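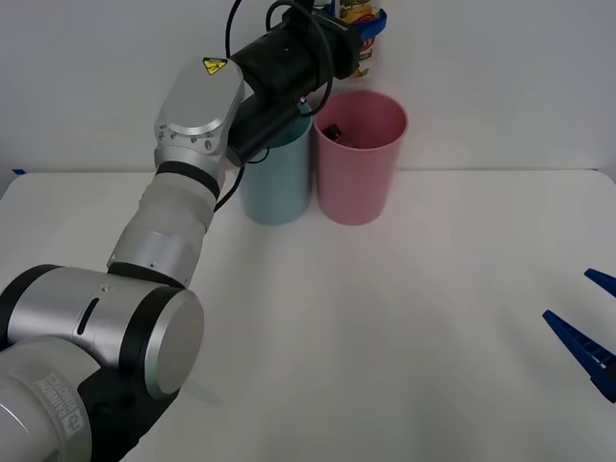
Equipment Review: Gilbert Bench Practice Guide for Shared Tables, Second Edition

Purpose of this review

The Gilbert guide sets out working rules for tables on which two robot arms operate side by side. It was issued in May by Gendimum and is sold as a printed binder with a set of laminated cards, a roll of marking tape and access to a page of blank forms. The Bakuvel training centre used the guide for one full term before preparing this review. The assessment was led by Jérémie Bailly, who is responsible for bench safety at the centre, and it draws on the written remarks of the staff who worked with the guide each day.

The review is intended for laboratories, colleges and small workshops that already own their arms and need a common set of house rules. It does not assess the arms themselves. The guide makes no claim to replace the machine maker's manual or the safety law of the country in which it is used, and it should not be bought for that purpose.

Contents of the binder

The binder runs to 76 pages in 4 parts: preparing the table, preparing the arms, running the task, and keeping records. Each rule is given a number, a short statement and a paragraph of explanation. The statements are plain and can be read aloud to a new member of staff without further comment. The explanations vary more in quality. Those on cables and grippers are very good; those on software settings are brief and in two places refer to menus that our controllers do not have.

The laminated cards repeat the rules most often needed at the bench. There are 48 of them, and this is too many. Our staff kept nine in regular use and returned the remainder to the box.

Part One: the table

The guide asks for a plain surface, a fixed place for each object at the start of a run, and the removal of everything that the task does not call for. Objects that must stay on the table but take no part in the task, such as packaging, are to be recorded on the layout sheet and kept at the back.

Cup tasks are treated at some length, and this section was the one most used at Bakuvel. A pair of tall plastic tumblers, one light blue and one pink, standing next to each other on a white table, is very close to the layout the guide recommends for a first exercise. Rule 1.7 requires the operator to look inside every open container before the start and to write down what it holds. A small dark item lying inside a cup is easily missed from the operator's chair, and the rule has already changed the habits of our staff.

Less satisfactory is the rule on surface condition. It states that the table must be "clean and free of marks" but gives no method of checking and no limit for what may be accepted. Two supervisors applied it quite differently. We have added our own wording, under which any mark that remains after wiping is entered on the layout sheet.

Part Two: the arms

This part covers mounting, cable routing, gripper checks and labels. The section on cables deserves particular praise. It recognises that cables at the wrist need some slack, and it does not ask for every loop to be tied down. It requires instead that the operator move the arm slowly to each planned position and note where a cable passes in front of, or over, the object to be handled. With a black gripper held just above the rim of a cup and a cable hanging across the front of that cup, the operator has to decide whether the run may proceed. The guide gives a clear order of decision: stop, reroute if possible, and if not, enter the cable on the sheet as part of the layout.

Warning labels on the arm must remain readable and must not be covered by tape, cable clips or added mounts. The small yellow triangle on a wrist joint is given as the usual case. The check takes very little time and has been added to our morning list.

Grippers of differing shape on the same table are dealt with in rules 2.11 to 2.15. The guide asks that each be described separately, with its open and closed positions, and that an open gripper waiting at the side be treated as live. Our staff considered this the most important statement in the binder. A pair of spread blue fingers reaching in from the right takes up working space whether or not that arm is the one in use, and new operators tend to watch only the arm nearest the object.

Part Three: running the task

The rules here are sound but strict. The second arm may not enter the shared area until the first has been called clear, and the call must be spoken. In a quiet room this works well. In our larger room, where several benches run together, spoken calls were confused between tables and we adopted hand signals. The guide would benefit from an approved alternative.

The speed limit for shared work is set at a single figure for all tasks. Staff found it reasonable for approach and withdrawal, and slow for long moves at height with nothing in the gripper.

Part Four: records

The forms are well laid out and fit on one side of paper. Over the term we completed 300 layout sheets, and they proved useful when a run had to be set up again by a different team. The fault report is weaker. It offers no space for a sketch, and the box for the operator's own account is too small for normal handwriting.

Comparison

The centre previously used the Zuvov bench notes, which are shorter and cheaper. They remain suitable for a single arm. They say very little on two arms sharing a table and nothing on mixed grippers, and for that work the Gilbert guide is clearly the better choice.

Points for the publisher

The index should list rules by object as well as by subject.
The marking tape leaves residue if kept in place for several weeks.
Rule 3.4 and card 22 give different instructions on the order of shutdown. We follow the rule and have withdrawn the card.

Recommendation

Recommended for sites with two arms on one table, subject to a local note on surface marks and on signals in noisy rooms. Sites with a single arm may find parts one and four sufficient, although the publisher does not at present sell them separately.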